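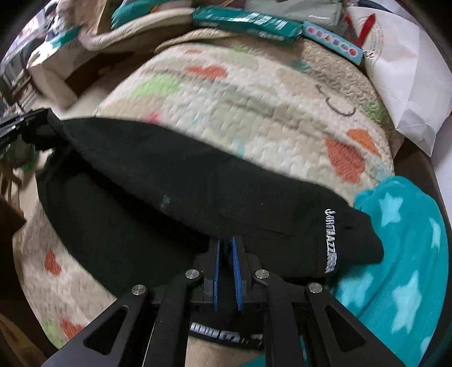 So where did Marlowe get that green coat in the Christmas episode?

The coat is the Havitz belted wrap in the color they call bottle, and it's still up on their site in most sizes as I type this. I had four emails asking before the credits were even over, so I figured it deserved its own post.

If you missed last week, the show is Pruria and I am in way too deep. I started watching it in April when I had the flu and now I pause every scene to look at sleeves. My husband has stopped asking why it takes us two hours to get through one episode (sorry, babe).

Okay, the coat. It's a heavy wool blend with a wide collar and a tie belt, and Marlowe wears it for the whole train station scene with the collar popped up on one side only. I went back and forth on whether that was on purpose! Humaira Shaikh commented on my last recap that the collar is stiffer than you'd think and flops open when you sit down, and she owns the navy one, so I'm going with her version. She also said to size down. I would listen to her because I did not, and my Havitz coat from two winters ago fits like a bathrobe.

Now, the little black dress at the office party. I have been hunting for this thing for days. I was sure it was Heo because of the neckline, that high square shape they do every single season, but the Heo one has a zipper down the back and Marlowe's has buttons. You get a really good look when she storms out past the punch bowl. Itsuki Tsuji, who used to work in costume rentals and knows everything, thinks it's an older Tomix piece with the sleeves taken off. I believe it. Tomix did a button back dress for a few years and then dropped it, and I'm still mad. If you want one you're looking at resale, and the one I found was listed at $2,863. Two thousand! Eight hundred! For a dress that got eggnog on it!

I closed that tab very fast.

If you love the look and you also have to pay rent, here is what I'd do. Get any plain black sheath that fits you well in the shoulders, and take it to a tailor to have the neckline squared off. Mine charged me $18 for something close to that last spring and it changed the whole dress. Then wear it with the chunkiest earrings you own. Marlowe's were gold hoops with a twist in them and I haven't tracked them down yet, so shout if you know.

Shoes! She wore the same 3 inch block heels as in the wedding episode and I was so happy to see them again. I love it when a character repeats shoes. Real people do not have 1,000 pairs in the hall closet, and Marlowe is supposed to be a substitute teacher. (The coat is harder to explain on that salary, but let's all agree her aunt bought it.)

The one thing I did not like was the plaid scarf in the last scene. It was too long and too orange and it fought with the coat the whole time she was trying to have an emotional moment. I know some of you loved it, I've seen the comments, and I will be reading every one of them with my arms crossed.

I'm off until after New Year's, since my sister's family gets in tonight and there are still no clean sheets on anything. When I'm back I'll do the pajamas from the cabin episode, plus the red boots, which I think I've finally found in wide calf.

Posted December 24, 2018

18 comments
3 shares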